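Notebook > Manuscripts > Copying errors

Search this blog Enter keywords Go

When a scribe's eye jumps from one word to the same word further down the page, everything between the two drops out. Editors call this eye-skip, or by its French name, saut du même au même. I have spent most of the year since February collating copies of one sermon collection, and I now think eye-skips are the most useful errors in it.

A spelling variant proves little. Two scribes working 100 miles apart can both write a double consonant where the source had a single one. A gap of 19 words is different. If two copies share it, they usually descend from one that already had it. 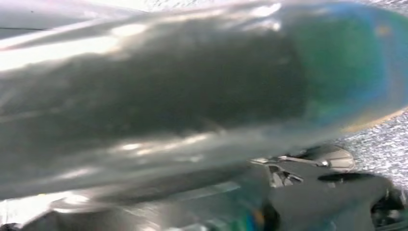 Close view, gray and green.

The caution is "usually." An eye-skip has a cause on the page, and the cause stays there for the next scribe. If a phrase repeats at the same point in two successive lines, two people may fall into it separately. Heledd Mostyn raised this about my first draft of the family tree, where I had joined two copies on the strength of a single shared gap. She was right, and I have taken that link out.

My working rule is now to ask for a second agreement of another kind before joining anything: a misread abbreviation, say, or a transposed clause.
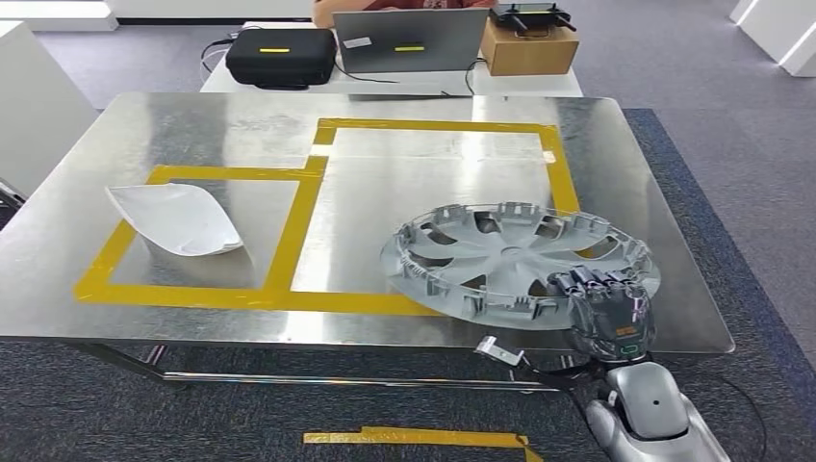 FILED UNDER: METHOD

Line length matters too. When the missing text is close to a full line of the lost source, or a multiple of one, the scribe probably skipped whole lines. Several gaps of matching length let you estimate how wide the source was written. Boglárka Balogh does this with a plain spreadsheet, counting letters after expanding the abbreviations. I had been counting them unexpanded, which made my figures too low for the Latin passages.

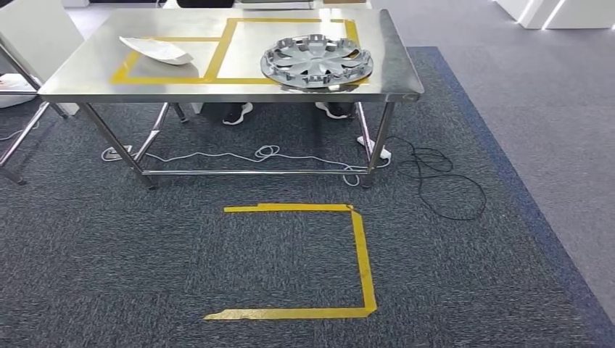
The same count can be run on passages copied twice by mistake, although I have fewer of those. Scribes and later readers tended to cross them out, and some of the deletions are hard to read under the ink. I still have the last two sermons to check against the expanded counts, and the table will go up when they are finished.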